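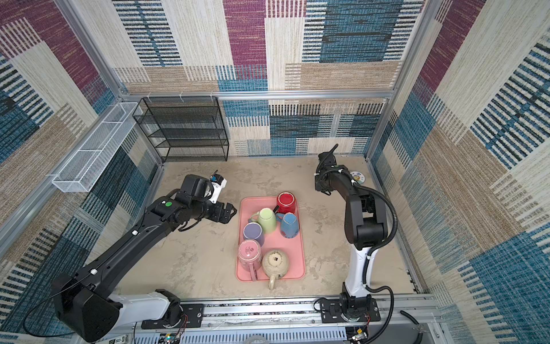
On the question of how to cite an obituary clipping when the newspaper cannot be identified: I have now been through all 794 clippings in the Masanja collection, and 19 of them have no masthead, no page number and no date line. The rest can be placed at least to the month. I kept the unplaced ones in their own folder and did not try to slot them into the run by guesswork. On storage, which came up in the same thread, open shelving of the black wire mesh kind, like the rack in the back left corner there with its tiers one above another, is what I would pick over a closed cabinet. Air moves through it and you can see the box labels from both sides. Put a sheet of board under each box or the wire will mark the bottom over time.

Replies to Nuala's points follow, in her order.

Nuala Kavanagh wrote:

> I am working from the same set of scans and have three problems.
>
> First, the survivors paragraph. Some of these list the children
> by married name only, some by first name with the husband's name
> in parentheses, and some give a count and a place ("four sons,
> all of Rolomura") with no names. Do you enter a count as a fact
> about the person, or leave it in the notes?
>
> Second, military service. The notices say things like "served
> overseas" or "a veteran of the Korean War" and leave it there. I
> have been entering these as service events with no date and no
> unit, and Geltirico flags every one as incomplete.
>
> Third, the same person often has two notices, a short one placed
> by Javovell (the funeral home) and a longer one written by the
> family. They disagree more than I expected. Which one wins?
>
> I would also like to know whether anybody has a working rule for
> nicknames in quotation marks.

1. Survivors

I enter the count as a fact, with the obituary as the source, and I do not create blank people to fill it. Blank children get merged with real ones later, by hand or by the matching routine, and undoing that takes much longer than adding a child when you find a name. The wording goes in the citation exactly as printed. "Four sons, all of Rolomura" may mean four living sons, or four sons who live in Rolomura with a fifth elsewhere who was left out by mistake. The clipping does not settle it.

For married daughters, enter the given name, leave the birth surname as the father's only if the notice calls her a daughter and not a stepdaughter, and put the married name in the alternate name field. "Mrs. Robert" and no given name at all is common before 1970. In that case I enter the husband and attach a note to the family, and I wait. The mother's own notice, if it comes later, usually has the given names.

There were 237 notices in this collection that give the mother's maiden name outright. Start with those. They fix a lot of the others through the siblings, and the sibling lists are more stable than the grandchild counts, which change from notice to notice for the obvious reason.

2. Military service

The flag in Geltirico is a completeness flag and has no effect on export. You can turn it off for one event type in the validation settings. I would leave it on and use it as a work list.

What I would change is the event itself. "A veteran of the Korean War" can mean service in Korea, or service anywhere between the opening and closing dates used for benefits. These are different claims. I use two event types, "service" and "service in theater," and I only use the second when the notice says where the person was. "Served overseas" goes under the first, with the phrase quoted. A man stationed in Germany in 1952 was overseas and was, in many notices, a Korean War veteran.

Age at enlistment needs care too. A notice that says "joined at 17" should be checked against the birth date in the same notice before you derive a year. If the two do not agree, enter neither as a calculated date. Quote both.

For discharge papers, look at what the county holds before you send a federal request. Many veterans filed a copy with the county recorder when they came home. Access rules for these differ by state and some are closed to anyone outside the family, so ask first. If a federal request is the only route, send the full name, branch, and either service number or birth date. Requests that give only a name and a war tend to come back with a form letter. Also be aware that a large part of the Army personnel files for that period burned in 1973, so a "no record found" reply for an Army man is weak evidence of anything.

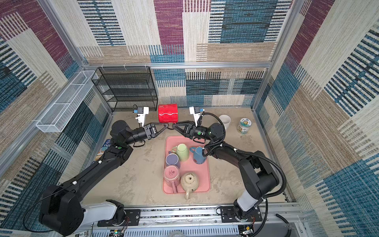 The headstone application, where one exists, is often better than the personnel file for this purpose. It gives the unit, the rank at discharge and the dates in one place, and it was checked against the record at the time. If the notice mentions a government marker or military honors at the graveside, that is your cue to look for one.

3. Two notices for one person

Neither wins. Enter both as separate sources and attach each fact to the notice that states it. Where they disagree, enter both values and mark the one you prefer.

As for which to prefer, it depends on the fact. The funeral home notice is usually taken from the worksheet filled in at the time of arrangements, the same sheet that feeds the death certificate. It is good on date and place of death, place of burial, and service times. It is only as good as the informant on birthplace and parents. The family notice tends to be better on moves, jobs, nicknames and the order of the brothers and sisters, and worse on years.

One caution. When the two agree on an odd detail, do not count that as two sources. The family very often wrote theirs with the funeral home sheet in hand. I compared over 500 pairs by eye and in most of them the spelling errors carried over, which tells you the text was copied. The Javovell notices in particular have "Rolamura" for Rolomura for several years running, and the same spelling shows up in the family versions from those years.

4. Nicknames

Quotation marks or parentheses inside the name: enter as nickname, no marks. "Also known as" or "AKA": enter as an alternate name unless it is plainly a short form of the given name, in which case it is a nickname. A short form used as the headline name with no formal name given is a problem. "Jack" may be John, or it may be Jack. Leave it as printed until a second source gives the formal name.

Do not put the nickname in the given name field. Geltirico sorts on the whole field, and you will end up with the same man under two letters.

5. The unplaced clippings

Not in Nuala's list, but it belongs here. Before giving up on a clipping with no paper and no date, scan the back. The reverse is often a grocery ad or part of a television schedule, and a schedule can be matched to a week. I placed two that way in December and had not thought to scan the backs of any of the others, so those need to come out of the sleeves again.

My citation for the ones that remain reads: obituary of [name], undated clipping, newspaper not identified, Masanja collection, folder 12, item number. State that you saw the scan and not the paper, if that is the case. If somebody later finds the printed page, the new citation is added and the old one stays.

I have a plain text copy of the event types and the validation settings. Write to me off list if you want it, and say which version of Geltirico you run. The settings file changed format between 3 and 4 and the older one will load without an error but drops the custom events.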